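Grippers join the sorting table at Mernent's Starnby workroom

STARNBY – If you have ever dropped a bag of outgrown toys at the Mernent counter on Fledden Road, you may have wondered what happens to it next. For years the answer was a long table, a pot of coffee and a crew of 6 people who sorted every last ball, block and stuffed animal by hand. Since August, a good part of that work has been done with grippers, and the crew has been getting used to a rather different kind of day.

The sorters now work through boxes of mixed odds and ends with the grippers, picking things up and setting them down while the movements are recorded. Mernent hopes to use those recordings to teach a pair of robot arms the dullest part of the job, and it plans to have them running at its Parsons warehouse next spring. 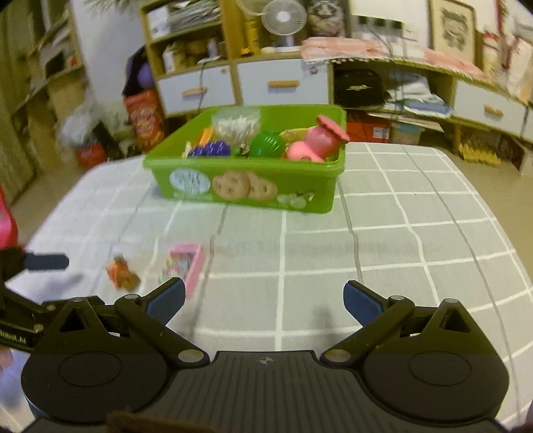

Two grippers over the table, with a green box of assorted toys waiting its turn.

The company says no jobs will go, and that all 6 sorters have been promised their present hours through the changeover. They still do plenty the old way, such as checking seams and matching up stray puzzle pieces (a skill all its own, as any parent will tell you!). Shifts with the grippers are kept to 30 minutes at a stretch, with a change of task in between, after some of the crew spoke up early on about sore wrists.

The room has handled 93 boxes this way so far. Sorters who want to move over to looking after the arms at Parsons can sign up for 2 weeks of paid training, and the counter on Fledden Road will go on taking toys at the usual hours.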